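Progress report to the Hoarau Fund for New Music
Project: Folevley, for string quartet and two percussionists
Reporting period ending March 31, 2022

Dear members of the Fund,

I am pleased to report that the composition of Folevley is now complete. The score has 12 short movements and lasts around 40 minutes. The last two movements took more time than I planned, as I decided to write the viola part again after the October workshop. The players found the first version too low to be heard over the bass drum, and I agreed with them.

Maximiliano Calvo has finished the copying of the full score. The percussion parts are also ready, and the string parts are with him for correction of page turns. We have changed the programme order so that Folevley stands in the second half, after the interval. This gives the percussionists enough time to set up.

The Urmont Quartet has had four rehearsals of movements one to seven. The fifth movement is still difficult in tempo. We will try it slower, and if it does not work I will change the metre marks.

Of the grant, $2266 has been spent on copying and on hall hire in Hisonau. A further $300 is kept for the repair of the vibraphone pedal. I ask for your permission to move $1000 from travel to recording, as the cellist now lives near the hall and her flights are not needed.

The next report will include the rehearsal recordings and the final parts.

With respect,
Wondimu Feyisa, composer
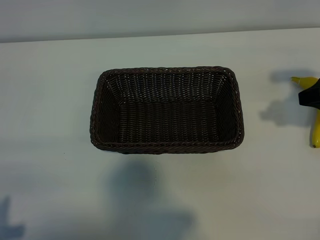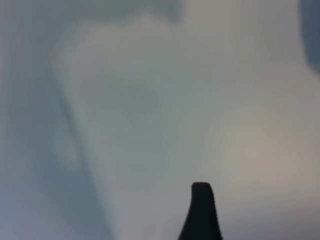
First picture: dark woven basket on a white tabletop.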